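3/5/20

Second evening on the Peninsula and I have hardly looked up from the table. I must get this down before I forget how it went, as Gadisa has already started telling it differently.

We are playing the Spanish war as a campaign, with Lensa Gebru running the French and Gadisa Hadgu and me sharing the British and Portuguese. She has been reading up on the French marshals for weeks and it shows! Last time she threw everything down the one road and we shot her columns to bits from behind a ridge. Tonight she did none of that. She sent her light troops wide on the left, sat on the river crossing, and simply waited for us to get hungry.

And we did get hungry. The supply rules in Bultitar are the best thing in it, I'm convinced of that now. Each division eats whether it marches or not, and if the mules can't reach you then your men start to drop out along the road. I had 3,000 men strung out between two villages with one cart track behind them, and by the fourth turn I would have swapped half my guns for a decent bakery. It makes you see why Wellington wrote so many letters about biscuit and shoes. I used to skip those bits in the books. I won't now.

Gadisa wanted to attack at once. I wanted to fall back to the hills and let her come on. We argued it out in the kitchen so Lensa couldn't hear (she could) and in the end we did a bit of both, pulling back the centre and leaving the Portuguese brigade on the bridge to hold for a turn or two. They held for 4! I rolled so well for them that Lensa got up and walked round the room. Her cavalry came across the ford in the end, too late in the day to do much, and we got all the guns away bar one battery stuck in the mud.

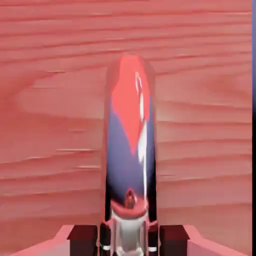
5 min read

I've been going back over my old Zastolell rulebook to compare. It handles the actual fighting better, squares and volleys and so on, and the cavalry feels properly frightening. But it has nothing to say about roads, and after tonight I don't think I could play this war without roads. Lensa reckons we could use one set for the marching and the other for the battles. I'd love to try it, though the turn lengths don't match and somebody would have to sit down and sort that out. Probably me.

Still to settle: whether guerrillas can cut a road that has a garrison at both ends. Page 80 says yes and the chart at the back says no. Gadisa says go with the chart, but he would, it's his road for once.

Also read another 13 pages of the Yilma book on the sieges before bed. Wonderful on Badajoz, so much on the digging, the trenches filling with rain, the engineers going out at night to measure the ditch. I want a siege in our campaign now. If we can push Lensa back over the river by June we might just get one. Must ask whether she'd defend it or make us take it by storm.

Next turn orders due Sunday. I am sending the Portuguese extra rations.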